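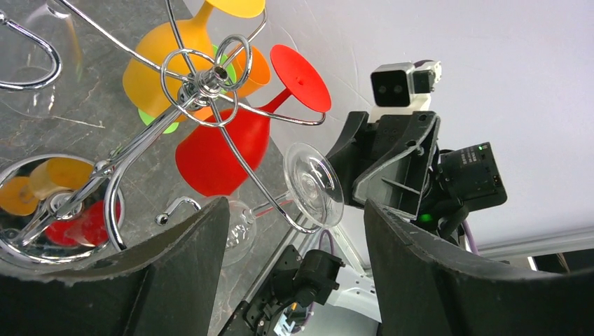
*2 min read*

**Re: [club-list] stemware task, rules for July**

Hi everybody,

Sorry for the slow answer, I was grading all last week and let my inbox go feral. Ronaldo asked on the list:

> Are we keeping the hanging rack for the July round, or going back to the cups on the table? My first-years on Leiva are asking. They have the left arm doing nice slow approaches now but the glasses swing when you so much as breathe on them, and I'd hate for them to practice on the wrong thing for two months. Also, is a clear glass worth the same as a colored one? Seems unfair.
>
> Ronaldo Portela

Rack stays! I know, I know. The Rinthorpe people voted for cups and I get it, cups are friendly. But the rack is the first task we've set where the two arms really have to agree with each other, and I'd be sad to lose that. The goblets hang upside down by the foot, so you're going in next to thin chrome arms with something pretty fat on the end of your wrist, and if you come in too low you meet the bowl of the next glass over. Red is the one I'd start new students on. The foot faces out nicely and you can find the stem without much trouble. Yellow is okay too, but the green one tends to end up behind it, so decide your order before you move anything.

On points, Ronaldo is right and I've changed it. Clear glass is now 25, colored is 12. All that chrome plus a mirrored base plus a see-through bowl is a mean combination (the base shows you a second set of goblets, and team Skondier spent a whole afternoon chasing one of those, bless them). A full run still tops out well under 500, so don't worry about the scoreboard file, it can handle 1000.

A few other things while I'm typing:

- Tilted wrist view is fine. You do not have to level it for the judges.
- Turning the rack by hand between attempts is allowed, during one it isn't.
- If a glass touches the tabletop the attempt is over, even if you saved it. We had arguments.
- Please tie back your purple cables. Please.

Vollach want to know if they can use longer fingers. I'm leaning no for this round, mostly so everybody's practice time counts for the same thing, but talk me out of it if you feel strongly. I'd need to hear by the end of this week.

Oh, and Ronaldo, on the swinging: have them pause before closing the grip and then close slower than feels reasonable. Our kids hated it for one session and then stopped complaining. If that doesn't help, send me the log and I'll have a look at the approach speed.

More when I've found the spare glasses.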